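4.2 Drying dark denim

Use the Mimley airer for jeans and other heavy cotton. Do not load more than 9 kg in total.

1. Turn the pockets out and close the zip.
2. Lay the jeans flat and smooth the legs by hand.
3. Hang them by the waistband from the two end clips.
4. Set the timer to 63 minutes and press Start. 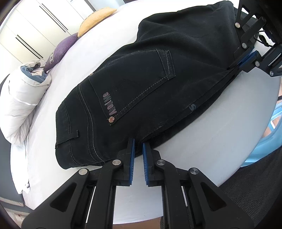

Black jeans laid out on a white sheet.

Note: New black or indigo denim can leave dye on pale fabric. Test a damp corner on an old cloth first.

5. When the timer sounds, feel the seams. If they are still damp, run the airer for another 25 minutes – thick seams dry last.

Caution: Keep the heated rails at least 2 cm from the wall.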